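Gripper lets go of marker partway to the rack

stekinden_bench
9 votes · 4 comments · Share

We have a small arm with a printed gripper, and the job is to take markers from the table and drop them in a clear rack. It worked all through August. Now the gripper closes on the marker, lifts it, starts toward the rack and then opens a little, and the marker slides out. No error on the controller. I power cycle it and it works again for a few picks, then does the same thing.

Last time the marker rolled under somebody's hand and they reached in after it while the arm was still moving. Nobody was hurt, but I want this fixed before we run it again. 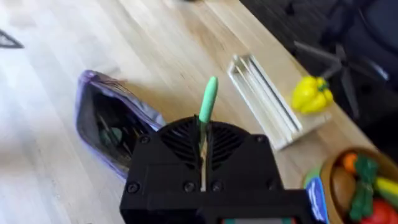
Mint-green marker in the grip, rack at the far side.

Grip force is set to 800 in the config and I have not changed it. The marker is the same kind we always used. Is this the motor or the software?

anozie_k
14 votes · Share

Sounds like the finger motor is getting hot and cutting its own torque. Many small servos do this without reporting it unless you read the status byte. A power cycle clears the flag, and that matches what you see.

Log the motor temperature during a run. If it climbs until the drop, lower the force setting and try again. A marker needs very little grip. Check that the fan spins too, and blow the dust out of the grille.

Separate from that — stop the arm before anyone reaches in. If you have no stop button within arm's length of the table, fit one first and do the rest later.

trudoston
2 votes · Share

had this, was a loose screw on the housing. tighten them all

stekinden_bench
3 votes · Share

Logged it. Temperature goes up steadily and the marker drops right at the peak. The fan was not turning — the connector had backed out of the board. Plugged it in and brought the force down. Screws were fine. Stop button is ordered, and the arm stays off until it is mounted.

4 comments · Share this thread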